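Home Build Handout 6: Two-Finger Hand-Held Gripper
Arnville Shared Workshop, revised Wednesday, June 30, 2021

The fingers are flat plates with one long slot each. Mount them parallel and check the gap at the base and at the tip before tightening. Builds begun in February used the older Adton base and need the spacer from sheet 71.
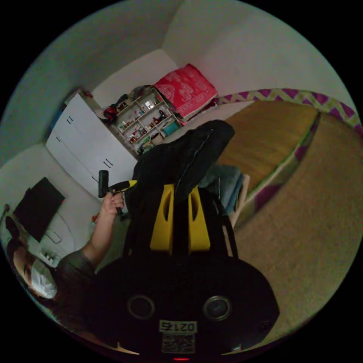 Why are the fingers slotted?
The slot lowers the mass at the end of the linkage and lets the plate bend slightly under load.

Soft goods are the first handling test. Fabric folds under the tips and hides a poor alignment that a rigid block would show at once, so run both. Log each grasp with the finger opening at contact. 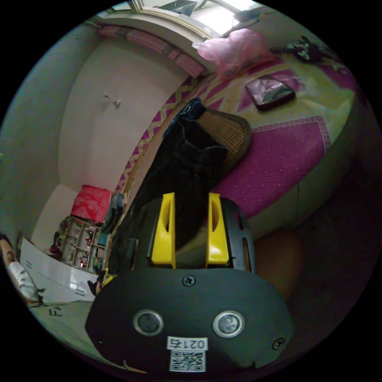

Repeat the alignment check after 2000 cycles and enter the result in the Pekutero log. If the tips no longer meet squarely, loosen both fingers, reset them against the block and start a new log page.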